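# Buy the Saddle Last

Every winter at our barn someone gets a tax refund or a bonus and comes in with a saddle still in its box. By August the same saddle is usually for sale on the tack room board. I have done it myself, so this is partly a complaint about me.

My view is that most riders spend their money in the wrong order. They buy the saddle, then a thick pad to fix the saddle, then a second pad to fix the first one. The fitter comes after that, if at all. It ought to go the other way around.

I board at Nidmont, which has 12 stalls and one decent arena. Ga-eun So has been fitting saddles there for as long as I have kept a horse. A visit from her costs $162. People wince at that and then pay $227 for a pad with a nice border. I paid for the pad too. My gelding, Ban, went short behind for weeks with it on, and the saddle was sitting higher and tighter than it had before I started helping.

## What a pad can do

A pad can take up a small difference. If a horse drops a little muscle over a slow winter, a thin shim in front may carry you until spring. A pad also keeps sweat off the leather, and a good one spreads some pressure under a heavy rider.

It can't make a narrow tree wide. Putting more foam under a saddle that already pinches is like putting on thicker socks in a tight boot. Dong-geon Ra, who trains the younger horses here, disagrees with me on this and rides everything in the same saddle with a stack of pads. His horses go fine. He is also a lighter and better rider than I am, and he's on each one for a short time. Most of us are out on the trail half the day.

## Look underneath

Sellers photograph the seat, the stitching on the skirt, the silver if there is any. I want to see the other side. Turn the saddle over and look at the fleece, the bars and the rigging. Worn fleece in one spot tells you where the weight has been going. Uneven panels on an English saddle are easy to spot once it is upside down on a table, and hard to spot on a rack.

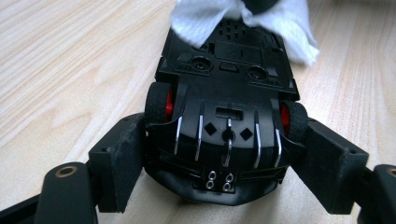

## Used is fine

I would take a sound used saddle over a cheap new one nearly every time. Leather that has been cared for is already broken in, and a tree that has lasted that long will probably keep going. Han-gyeol Shin bought hers secondhand and has had it restuffed once. Ask for a trial, and put a clean thin cloth under it so you don't mark the panels. If the seller says no to a trial, I'd leave it there.

Have the fitter out first. Get a tracing of the back, write down the tree width, and shop with that in hand. Then have the back checked again every 4 months, or sooner if the horse has been off work. A pad comes after all that, and it can be a plain one.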